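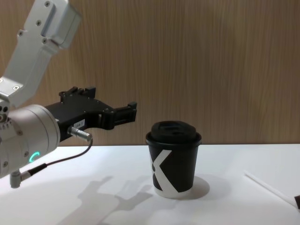
A disposable coffee cup on a white tabletop.

Cafes in the town of Grustetti will have to offer a returnable cup for takeaway coffee starting in April, the town council decided in a vote last night.

Under the new rule, every business that sells hot drinks to go must give customers the choice between a disposable cup and a cup that can be brought back for a deposit. The deposit will be 2 euros and it is paid back in full when the cup is returned. Customers may also bring their own cup, and the business can refuse it only if it is dirty or damaged.

The rule does not forbid disposable cups. An earlier draft, presented before the summer, included a full ban, but it was withdrawn after cafe owners complained that they had no place to store and wash so many cups.

"We listened to them and we changed the text," said Inna Levchenko, the council member who prepared the proposal. "I would like to go further, but first people must get the habit of bringing the cup back."

The cups will be supplied by Zemis, a company that already runs a similar service at the train station. They can be returned at any business that takes part, and also at five collection points, which will be placed near the market square, the library and the bus terminal, among other locations. The used cups will be picked up each evening after 6 p.m. and washed in a building on the edge of the town.

Businesses with less than 30 square meters of floor space will not pay for the delivery of cups during the first year. The larger ones will pay a monthly fee to Zemis. The council has not published the amount of this fee, and it said that the talks with the company are still open.

Opinions among the owners are divided. Maksym Hrytsenko, who runs the Vomby coffee bar next to the market square, said he has used returnable cups since last winter and that most of his regular customers accept them without difficulty.

"The tourists are another matter," he said. "They buy a coffee, they get on the bus and the cup goes with them. The deposit stays with me, but I would prefer to have the cup."

Li-hua Yip, the owner of a small bakery on Pinheiro Street, said that the rule comes too early. Her shop has one sink and in the morning it is always in use. She asked the council to allow the bakeries more time, but the request was not put to a vote.

A petition against the proposal was signed by 1,710 residents. Many of them wrote that the town should first empty the street trash cans more often, especially on the weekend, when cups and food boxes are left on the ground near the river path.

Levchenko said that the question of the trash cans will be discussed separately, together with the cleaning budget.

Inspections will begin two months after the rule takes effect. A business that does not offer the returnable cup will receive a written warning first, and a fine can follow if nothing has changed at the second visit.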